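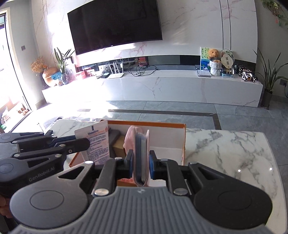
Robot Learning from People, Lecture 8
Two hands, one box
Tihomir Dimitriou, Plilolau Institute
Notes updated May 26, 2025

Hi all. A few of you asked for the notes in sentences this time, so you get sentences. I've also put back the part on relative actions that I rushed through at the end (sorry – I could see people packing their bags).

Where we were

Last week we had one gripper, one object and a table, and most of you got the baseline to work. Today is about tasks where a person picks up a gripper in each hand and does something you'd do at home without thinking, like putting small stuff into a box or taking it out again. We record the video from each gripper, work out how the gripper moved and how far its fingers were open, and train a policy on that. There's no robot arm anywhere during collection. The arm only shows up at test time, and that's where all the trouble in this lecture comes from!

The data set for this unit is Marikar. It has 2250 demonstrations of box tasks, all with two grippers, and I've split it by room so you can't cheat by accident. Please don't reshuffle it. Somebody did that in December and got beautiful numbers that meant nothing, because clips from the same living room were sitting on both sides of the split.

What the policy sees

For each time step we feed in the last 2 images from each gripper, plus finger width, plus the pose of one gripper relative to the other. That last bit is the one people leave out. Each view already shows a good deal of the other gripper some of the time, so it's tempting to say the network can figure it out from pixels. Sometimes it can. But the other hand drifts out of view all the time, and then you have two hands that each believe they're alone.
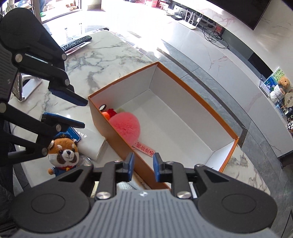
Figure 1. View from one gripper during a box task. Its fingers straddle the box's front rim; the second gripper is open on the left, with its lower jaw over the plush toy.

Look at how much the wide lens bends things in Figure 1. The cabinet at the back is a curve! People always ask me if we should undistort first. My answer is that you can, but you throw away the outer part of the view when you crop, and the outer part is where the second gripper lives. I leave the images bent and let the network deal with it. For pose tracking you do need the lens model, so keep the calibration file around.

The other thing I'd like you to notice is the rim. When the fingers are on both sides of a thin wall, a small sideways error is the difference between holding the box and pushing it. Nothing in the training loss knows that. A few millimeters off in free air costs the same as a few millimeters off at the rim, and I'll come back to this in the results.

Relative actions, slowly this time

Say the gripper is at pose T0 now, and the demonstration says it went through T1, T2, and so on. We don't ask the network for those poses in the room frame. We ask for them as seen from T0, so the target is inverse(T0) times Tk. If you move the table, turn the box or swap the whole room, the target stays the same as long as the gripper and the box sit the same way relative to each other.

Do this for each gripper separately, each with its own T0. I have seen a version where both hands are written in the left gripper's frame, and it's not crazy, but every bit of tracking noise on the left then leaks into the right. Keep them separate, and let the relative pose in the input do the coordinating.

The policy puts out a chunk of 8 future steps for each hand. We run the first 3, then look again. Run the whole chunk and the motion is lovely and smooth right up to the moment it hits something. Run a single step and it dithers, mostly near the grasp, where the demos disagree with each other about when to close.

Timing

This is boring and it will cost you a week if you skip it. The video arrives late, the finger width arrives a little less late, and the arm does what you told it a little after that. Line up the observations by the time they were captured, then drop the first actions in the chunk that are already in the past. With two grippers you also have two clocks. Check the offset between them at the start and at the end of a recording, as they can drift apart on long sessions.

What we found with Clellix

Clellix is the policy in the course repo, trained on Marikar as described. Taking out the relative hand pose hurt the holding tasks a lot (one hand steadies the box, the other reaches in) and barely touched the tasks where the hands take turns. That matches what I'd have guessed, for once.

The soft items surprised me. I expected fluffy and knitted things to be the hard ones, and they're pretty forgiving. You can grab them badly and still lift them. Things with many thin layers are worse, as the fingers have to come down around the whole stack and a half-grasp fans it open. Flat cards lying on the bottom of a box are the worst of the lot, and the policy tends to scrape at them and then give up.

Most of the other failures were at the rim, as promised. The hand comes in low, touches the wall, and the box slides away from where the other hand is heading. Giving extra weight to the steps just before contact helped some. I don't think it's the real fix, and I'd love to see a project on it.

For the lab

Use the Orard machines, since the repo is already set up there. Train Clellix with and without the relative hand pose, on the same split. Then pick one failed rollout for each, go through it step by step, and write down the first moment where you'd have done something different with your own hands. A paragraph per rollout is plenty. Send me the clips too, please – I collect the strange ones.

Reading for next time is the chapter on contact, up to the part on friction.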